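Workshop tips: when the robot drops the bar

In our workshop at Fernside the robot takes bars out of a bin and puts them down in a row. It is a simple job and it went well for many weeks. Then in August it began to drop bars, first one in a morning, later every few minutes, and one time the arm stopped completely with a bar half lifted. I write down what we learned, so that other small workshops can save some time.

First, stop it properly

Press the stop button before you put a hand in the bin. Do not trust an arm that stands still. It can be waiting for a signal, and when you move a bar you may give it exactly this signal. One of us did so, and the gripper closed very near to his fingers. After this we made a rule: the person who reaches into the bin also holds the controller, and no other person may touch it.

If a bar is still in the gripper, put one hand under the bar before you open. A falling bar can jump from the floor of the bin.

Read the counter

Our controller saves the number of picks. At the first bad stop it showed 3,344. Write this number on paper together with the time and the kind of fault. After 23 faults we could see that almost all of them came after lunch, when the arm had already worked for hours. Without the paper we would have continued to blame the bars.

Check the cables before the program

I lost two evenings in the program and the fault was not there. The cable bundle had moved a little in its tie. When the wrist turned far to one side, the bundle became tight and pulled at a plug. The signal "bar is held" was lost for a moment, so the gripper opened.

Turn the wrist slowly by hand control through its whole range and watch the loop. It must stay loose in every position, and it must not rub on the bin wall. A tie should hold the bundle firmly but not press it flat. We put a new tie and made the loop bigger, and then we ran 200 picks with no drop.

Wipe the fingers

Oil and dust on the gripper fingers make the same trouble as a weak grip. We wipe them with a dry cloth each morning. The cleaner from Selter also works, but let it dry well before you start.

Fasten the bin again

A bin that has moved a few millimeters gives picks at the wrong place. Check all the clamps by hand and mark the corner of the bin with tape, so you see quickly if it has moved.

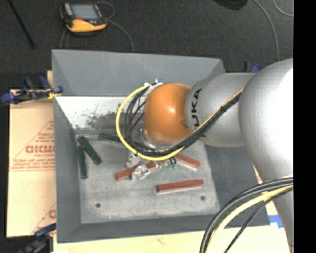 Start again slowly

Do the first ten picks at low speed, with your finger near the stop button. Mix the bars and lay some of them at an angle, as they come in normal work. When all is good, go up in small steps. We stay now at 95 percent of the old speed and I do not miss the rest.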